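Home Topics Machines & Cells Unresolved Log in

CPU tips in the slot of our test cell fixture

posted by fusik_bench – April 10, 2024 – 1647 views

We run a small cell that sorts used processors. The arm takes each chip to a gray fixture panel on aluminum extrusion, and a two-finger gripper sets it in the slot. It worked fine until we took the panel off to clean it. Now about one chip in 21 ends up tilted, with the top edge tucked under the rim. 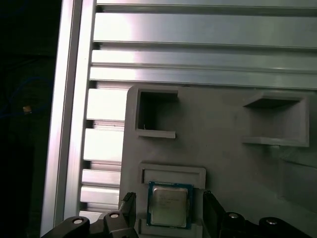 I re-taught the place point twice and it got a little better, then drifted back. The fingers are the same set we've had since June. Should I slow the whole thing down or open the slot up with a file?

3 comments – Share

Sadowski

Don't file it yet. You had the panel off, so check how it went back on. Snug the bolts by hand, push the panel against its stop, then tighten. After that, teach the place point again with a chip you know is flat. Run 50 cycles at low speed and write down which ones tip. Look at finger opening too. If one finger lets go first, it drags the chip to that side – a stop that is 2 mm off will do it.

12 people found this useful – Share

dukeck_nights

get new fingers

0 comments – Share

Hiltine

Agree with Sadowski on the bolts. I'd also blow out the pockets before you re-teach. A crumb under one edge tips a chip the same way, and you can chase the point all day. Check the extrusion for play while you're there.

4 people found this useful – Share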